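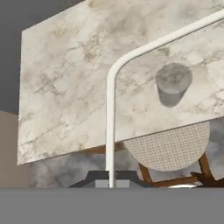

# Chapter 2: From Goal to Motion

A planner must answer a simple question: how can the arm go from one posture to another and touch nothing on the way? In a kitchen this is hard, for the free space is narrow and changes each time somebody opens a drawer.

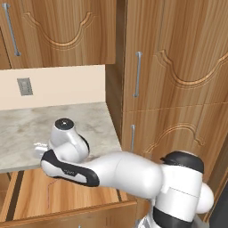 We therefore treat an open drawer as a new obstacle - the old map is no longer valid. The Farkard planner, used in all our exercises, checks 130 points along each path. Before you read Section 2.1, please load the Zadodholm kitchen and run the planner once with its default settings. Keep the log, as we will need it later.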